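Moving in with my father-in-law and our kitchens don't match. How do you merge two households without hurting feelings?

Posted by Marigold601 in Home & Family > Living Together

Hi everyone, long-time reader and first-time poster, so please be gentle with me. My husband and I are moving to Grornbridge in September to live with his dad, who is 78 and doing well but has been rattling around in a big house by himself for a while now. It was his idea as much as ours and we're all looking forward to it, I really do mean that. He's a lovely man and he makes a better pot of soup than I ever will.

My worry is the kitchen. His is full to the top and so is ours. He has everything my mother-in-law ever bought, including the good dishes, the everyday dishes and what I think are the picnic dishes, and I have fifteen years of my own things that I'm fond of too. I don't want to march in and start boxing up her casseroles, but I also don't want to live out of a crate in the garage for the rest of my days. We tried talking about it over dinner on Thursday and he said "whatever you think, dear," and then went very quiet.

Has anybody here done this? Did you sort before the move or after? And who gets the last word on what goes? Thank you in advance, and sorry this ran long.

3 answers

Taner Karakaya
Member, Trondbridge

Hello Marigold, and welcome! My wife and I did this with her mother four years ago, and I remember that feeling in the stomach very well, so let me tell you how it went with us, the good and the bad.

We sorted before the move, and I would not do that again. We thought we were being helpful. We went over on two weekends with boxes and tape and we asked her about every single thing, one after another, do you want this, do you use this, and by the second afternoon she was worn out and saying yes to everything just to make us stop. Later she went looking for a particular gravy boat and it had gone to the church sale. She was very gracious about it, but I still feel bad when we have gravy.

If I had it to do over, I would move in with only the kitchen things we needed for a couple of weeks, leave the rest taped up, and cook together in his kitchen the way he has it. You'll learn so much that way. You find out which pan he reaches for every morning and which ones haven't come off the shelf since the wedding. Then when you do start making room, you're both talking about the same kitchen, and he isn't being asked to guess. 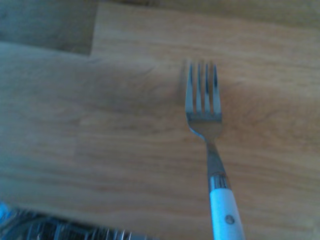 Everyday Tableware

I'd start with the forks and spoons, funny as that sounds. Hardly anyone has a sad story about a fork, and a drawer is small enough to finish before lunch. Put both sets out on the table, his and yours, and let him pick the ones he likes to eat with. My mother-in-law wanted a heavier fork because of her hands, and I had never once thought about that in all the years I'd been handing her ours. We ended up with a mix and it looks like a rummage sale when company comes, but everyone has the one they like - and that drawer gave all of us a little courage for the cupboards.

After the drawer, do mugs. Leave the good dishes for last, and when I say last I mean maybe next spring. There's no prize for being quick. With the things that belonged to your mother-in-law, I would ask him to tell you about them before you ask whether to keep them. Some of those stories are long! Put the coffee on. We kept one shelf in the dining room just for her things and nobody else is allowed to put anything there, and I think that shelf did more for the peace in our house than anything else we tried.

As for the last word, in our house it's the person who owned it. My wife disagrees with me on this and says it's the person who washes it, so you may want to talk that over at your place too.

Wishing you a happy move. Please come back and tell us how it goes.

200 people found this helpful

erside_gran
Member, Erside

just get a second cabinet for the garage. we did. no arguments

4 people found this helpful

Filippos Katsaros
Member

I'm on the other side of this one, Marigold, so maybe I can be of some use. I'm the dad. My daughter and her family moved in with me after I had my hip done, and I expect I said "whatever you think" a good many times myself.

I can only speak for me, but when I said it I meant that I didn't know what I thought yet. My wife and I were married 34 years and she ran that kitchen. I couldn't have told you what half of it was for. So when my daughter held up some gadget and asked me if it could go, I felt like I was being asked to decide something on my wife's behalf, and I hadn't the heart for it with the whole family standing there waiting.

What helped was when she asked me smaller questions, and asked them when it was just the two of us doing the dishes. Where would you like the bread to live? Do you mind if I move the kettle over by the window? I could answer those. I started having opinions after a while, maybe too many of them, she would tell you.

I agree with Taner about not rushing, but I'd add one thing, and that's to bring some of your own things in early. I was a bit hurt that all of theirs stayed in boxes for so long. It made me feel they were guests, or that they weren't sure about staying. The day my grandson's cereal bowls went up in the cupboard next to mine I was as pleased as could be. So please don't hide everything away out of politeness.

And do let him keep making the soup in his own pot, whatever shape it's in.

Comment from Marigold601

Thank you both so much, I read these out loud to my husband and we both got a little teary. Filippos, I never thought of it that way at all. I'm going to ask him about the bread. (And erside_gran, I haven't ruled out the cabinet!)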